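12 December bench notes would be the tidy heading. Flaltbridge cell, 12th December, cup and bowl teleop, me driving most of it.

Goal for the day was to finish the pick-and-place set for the Susora task: lift the small blue cup off the paper, carry it to whichever bowl the prompt names, let go, back off. We had 162 usable demos this morning and now have 169, so anyone dividing that by hours worked is asked to keep the answer to themselves.

Most of the morning went to lag. The leader arm felt fine for a minute or two, then the follower started arriving late to everything, like me at stand-up. I blamed the network, then the gripper driver, then Domingo Quiroga, in that order. It was the logger. Somebody (me, in September) left it writing full joint state to the shared drive on every tick. Moved it to local disk, copy at end of session. Lag gone. Do not put it back.

Restarted at episode 3428. The episode counter is global and includes every abort since we got the arm, so the number says more about our character than our progress.

Driving notes, mostly for Tseng, who takes over next:

Come down on the cup slowly from straight above. If you come in at a slant one finger touches first and walks the cup across a tape line, and then the start position in the log is a lie.

Close, wait a beat, lift. I keep skipping the beat. In the replay you can see the cup tilt every time I do.

Lift a little before going sideways. I was carrying far too high last week, which looks graceful and teaches the policy to take the scenic route. Low carries are shorter and the wrist stays out of the ugly region near full reach.

Don't correct mid-drop. If the release is going to miss, let it miss and mark it as a fail. Four of my rescues made it into the last training set and the policy now does a charming little wobble over the bowl — that's my wobble, I recognize it.

Bowl positions: one bowl per square, never on the tape, and swap pink and green between blocks. The last few of today had green up near the top edge of the grid and pink a row lower, closer to the middle. With the cup in the second row, green is a very short hop.
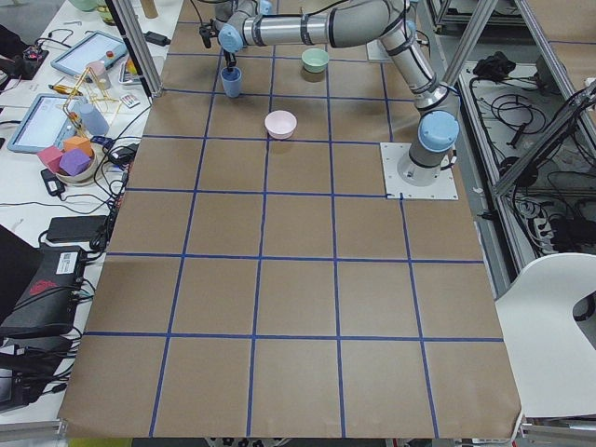

Speed limit stays at 76 percent of whatever Zirex calls full. Domingo wants it higher. Domingo also wants to drive with the wrist view only, and has been told he can have one of those.

Tried six by kinesthetic teaching too, arm in free-drive and my hand on the wrist. Smoother paths, but gravity comp sags near the elbow limit and my sleeve is in every overhead clip. Kept them in a separate folder, not counted above.

To do: retag the wobble episodes, check the gripper width reads zero when closed on nothing (it read 3 mm twice), ask Tseng where the spare leader cable went.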